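The Long Way Round to a Combine Parade

Posted Jan 20, 2024

I promised my sister-in-law I would write down the story of the Mendes combine parade before I forgot the good parts, and since it has been too cold this week to do much besides feed the stove, I have finally run out of excuses.

If you don't know Mendes, it's the sort of place you pass through on your way to somewhere with a gas station. There's a grain elevator, a church, a feed store that also rents movies (yes, still), and a lot of very flat ground. Every August they hold a harvest weekend, and last summer they decided to line up every old combine that could still move under its own power and drive them down the county road to the elevator and back. The hope was for 80 machines. That seemed like a lot to me, but my father ran a combine for most of his life and I have never been able to stay away from the things, so off I went.

I drove over from Gesetti the night before, a trip of 709 miles if you count the wrong turn, and I do count it, as it was a long one. I had the windows down for the last stretch, and oh, the smell of cut wheat in the dark! I could have kept going until morning.

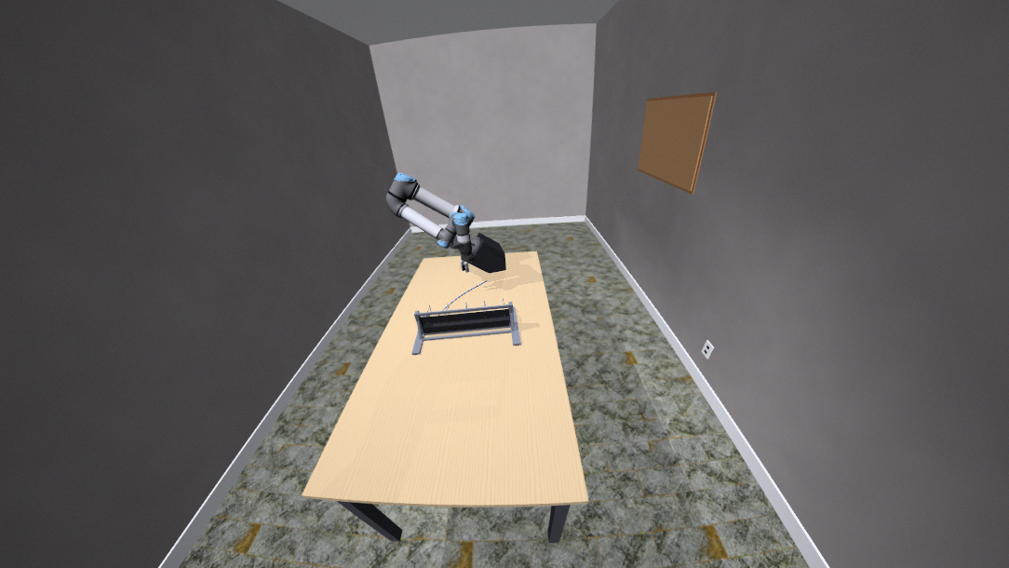

By six the next day the field behind the church was already full of engines clearing their throats. There were reds and greens and silvers, and one that had been painted so many times I doubt even the owner could have told you what it started as. Some had cabs. Plenty didn't, and the drivers of those had bandannas tied up to their eyes and looked like they were off to rob a train. My favorite was a little old pull-type that had come on a trailer and couldn't join the parade, strictly speaking, but they parked it by the gate where it could be admired, and I admired it for a good long while.

I should say that my father's machine was a Zumaser, and I have never met many people who remember them. They were noisy, the seat was a punishment, and the unloading auger had a habit of swinging out whenever it felt like it. He loved that thing. I rode beside him on an upturned bucket, which no parent would allow now, and I can still feel the way the whole floor hummed up through my shoes. So you can imagine how I felt when I came around the end of the second row and found 2 of them sitting side by side, one with its original decals and the other with a coffee can over the exhaust. I'm not ashamed to say I had to go and stand behind a truck for a minute.

The parade itself was slow. I mean truly slow — you could walk alongside, eat a piece of pie, go back for another piece and not lose your place. One machine quit by the elevator and had to be towed the rest of the way, to enormous applause. The final number painted on the board was a little short of the hope, and no one I talked to cared a bit. They sold 1,976 raffle tickets, and the money went toward a new roof for the fire hall. I bought far too many and won a grease gun.

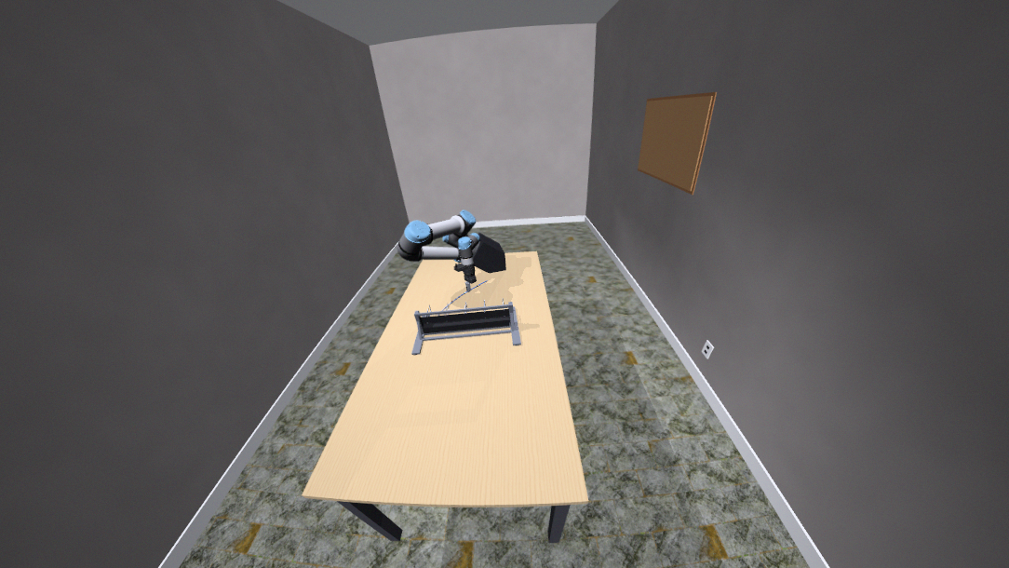
Long table, with the arm at the far end.

Afterward there was a supper, with beans and brisket and those soft white rolls that stick to the roof of your mouth. I sat across from a couple who had come from Skondutel with a machine they had rebuilt over eleven winters, mostly from parts found in other people's tree lines. They told me the hardest thing to find was the straw walker bearings, and the second hardest was a garage door tall enough. We talked until the lights came on and the moths found them, and she wrote out her method for freeing a seized cylinder on the back of my raffle stub. I have it stuck on the fridge, though I don't own a cylinder of any kind, seized or otherwise.

The drive home was quieter. I stopped at the same diner both ways and ordered the same eggs.

They are planning to do it again this August, and I've already asked about camping behind the church. If you have anything that runs, even badly, bring it along — and if you happen to know of a Zumaser sitting in a shed somewhere, please write to me. I'm not looking to buy. Well, I might be.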